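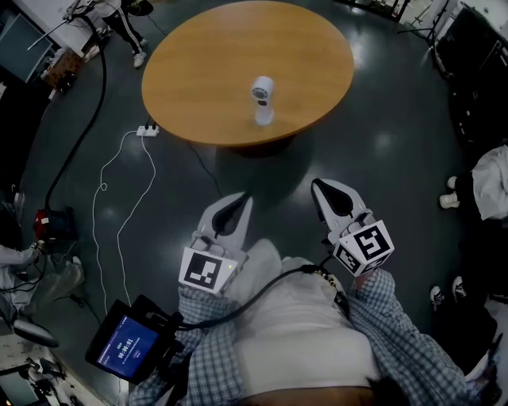 A reader in Bragança wrote to us that she had kept the same prayer journal going for eleven months after her mother's funeral, and that it was the only one she had ever filled to the back cover. She asked us to keep the paper as it is and to give the Sunday pages more room. We have done both in this edition.

Livik Grief and Prayer Journal, second edition
From Dullia Devotional Goods

A guided journal for people who have lost someone and want to keep praying, or would like to start again. The readings come from the Psalms, Lamentations, Job and the Gospels. Each two-page spread has a short passage on the left with one question under it, and ruled space on the right. Some of the right-hand pages have no lines.

The entries are not dated. You can begin on any day and leave off for as long as you need to. A ribbon keeps your place.

What is in it
200 pages, sewn binding, opens flat
Cream paper, takes fountain pen with little show-through
18 pages for anniversaries, birthdays and holidays, grouped at the back
A list of 30 short prayers for days when you don't want to write
Pocket inside the back cover for a funeral card or a letter
Cloth cover in gray, dark green or wine

Changes from the first edition
Sunday pages now run across a full spread. The reading for the first week has been moved from Job 3 to Psalm 13, after several readers told us Job was too much to begin with. The elastic strap is gone. It left a mark on the cloth, and most people who wrote in had cut it off. Two wrong verse numbers in the Lamentations section have been corrected.

Using it with a group
Many churches hold a grief group that starts in September and runs up to Advent. The journal can be used that way, one section a week, with the questions read aloud and the writing done at home. A leader's sheet is folded into every carton of ten. We don't sell the sheet separately, but we will mail one to any group that already has the books.

Bible text
Passages are printed in full, so you don't need a Bible next to you. The wording is from an older public domain translation with the spelling made modern. Verse numbers are left out of the passages and given at the foot of the page.

Ordering
Item number 707. Sold singly or in cartons of ten. Please name the cover color when you order; cartons come in one color only. The wine cover is out of stock and will ship after January 1, 2026.

Unmarked copies may be returned within 30 days. If a book reaches you with a damaged spine, write to us and keep the book. We will send another.

Also from Dullia
Rarnura pocket psalter, same cloth and colors
Refill ribbon, pack of two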